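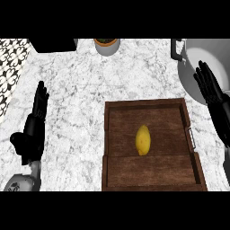 Simulated counter cell, head camera view: lemon in the tray, both hands open.

Plovau Counter Cell: Setup and Maintenance Notes

Maintained by the Radulović lab. Last revised Sep 20, 2024.

Scope

These notes cover the simulated two-arm cell used for the Plovau tray tasks. They tell you how to bring the cell up, how to check it before recording, and what to do when it drifts. Training code is kept in a separate repository and is not described.

Contents of the cell

The cell has one humanoid upper body with two arms and two black humanoid hands, a marble counter, and a wooden tray with a metal handle on its right side. The default object is a lemon. Tiles, a potted plant and a white bowl along the far side of the counter are background only. They have collision meshes, but no task uses them.

Camera output is letterboxed. The black bars at top and bottom are part of the stored image; crop them in your loader if your model needs a full picture. Do not crop them in the recorder, or the stored camera settings will no longer match the pixels.

Setup

Install the Tutia runtime first, then the cell package. Load order matters: counter, tray, object, robot. If the robot is loaded before the tray, the tray settles against a hand and the episode starts with a contact already logged.

Run the home routine once after loading. Both hands should come to rest open, fingers extended, one on each side of the tray and clear of the rim. Wait 40 steps before placing the object. The lemon is spawned just above the tray base in the upper compartment and needs that compartment free.

Checks before recording

Compare the first image of a test episode with the reference image. Look at the gap between the right hand and the tray rim, and at the lemon, which should be well away from the walls. The lower compartment must be empty.

Then read the contact log. At home pose it should list the object on the tray and the tray on the counter — nothing between a finger and the tray.

Known faults

Finger creep. After long sessions the finger joints settle slightly short of full extension. Restart the hand controller every 200 episodes. Resetting the scene alone does not clear it.

Lemon roll. With the friction value shipped in version 1 the lemon keeps rolling after spawn and ends up against a wall. Version 2 fixes this. Old config files override the fix, so delete the friction line if you carried one over from January.

Tray handle. The handle mesh is thin and fingers can pass through it at high speed. Lower the arm speed limit for any task that grips the handle.

Data

The current release holds 807 episodes in Norkilero format, one folder per episode, with images, joint positions and the contact log. Episodes recorded before the friction fix are marked "v1" in the index and are best left out of training.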